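Travier Toilet Brush and Holder
Set-up and Care Guide

Section 5: Using the brush

Before you start

Read Section 4 (Fitting the holder) first if the wall plate has not been mounted. The brush can be used with the holder standing loose on the floor, but the drip cup must be seated in the base either way.

You will need:
Travier brush, head screwed on firmly
Toilet bowl cleaner (not supplied)
Rubber gloves
An old cloth or paper towel

CAUTION: Never mix bleach with an acid-based cleaner or a descaler. The fumes are dangerous. If you are changing from one product to another, flush twice and rinse the brush in clean water between the two.

5.1 Check the head

1. Hold the handle in one hand and the collar below the bristles in the other.
2. Turn the head clockwise until it stops. Do not use pliers.
3. Give the brush a light shake over the bathtub or floor. If the head rattles, unscrew it, clear any grit out of the thread and fit it again.

5.2 Clean the bowl

1. Lift the lid. Move bath mats and anything else that can stain away from the base of the toilet.
2. Flush once to wet the sides.
3. Apply cleaner under the rim, working all the way around, and let it run down. Leave it for the time given on the cleaner's label.
4. Lower the brush into the bowl, bristles first. Keep the handle on a slant so that drips run back toward the water and away from your glove.
5. Scrub under the rim with short strokes.

Most of the buildup in a hard water area sits just under the rim and at the waterline. Spend your time on those two places and go lightly over the rest. 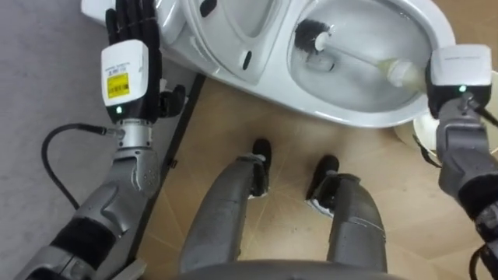 6. Work down the sides to the waterline, turning the handle a little with each pass so the bristles wear evenly.
7. Push the head into the outlet at the bottom of the bowl and pull it back several times. Do not force it past the bend.
8. Flush, holding the brush in the stream to rinse it.

NOTE: Old scale may need more than one treatment. Pressing harder flattens the bristles and does not lift scale any faster. Repeat steps 3 to 7 the next day.

5.3 Drain and put away

1. Tap the collar gently against the inside of the bowl.
2. Lower the seat onto the handle so that the head hangs over the water. Leave it to drain for 30 minutes.
3. Wipe the handle with the cloth.
4. Return the brush to the holder. The collar should rest on the lip with the bristles clear of the cup.

CAUTION: Do not put the brush away with undiluted cleaner on it. Cleaner left in the drip cup can discolour the plastic and will mark vinyl and laminate flooring if it spills.

5.4 Seat, rim and outside

Do not use the toilet brush on the seat, the lid or the outside of the bowl. Use a soft cloth and a mild cleaner. Wipe the hinges and the floor around the base last, then wash the cloth separately or throw it out.

5.5 Monthly care

1. Empty the drip cup and wash it in hot, soapy water.
2. Soak the head in a pail of warm water with a little dish soap.
3. Rinse, shake and air dry. Do not put any part in the dishwasher.
4. Check the bristles. Replace the head when they have splayed wider than the collar or stay grey after soaking.

Replacement heads are sold singly under part number 860. The drip cup is part number 1566. Heads bought before August 2022 have the older push-on collar and do not fit the threaded handle.

5.6 Troubleshooting

Head comes loose during scrubbing: thread is dirty or worn. Clean it, and replace the head if it loosens again.
Smell from the holder: water standing in the cup. Wash it as in 5.5 and allow a longer draining time.
Brush leans in the holder: drip cup is not seated. Lift it out, turn it until the tab meets the notch and press down.

Section revised Nov 29, 2022 by Sandamali Matubbar. For wall plate spares, see Section 7.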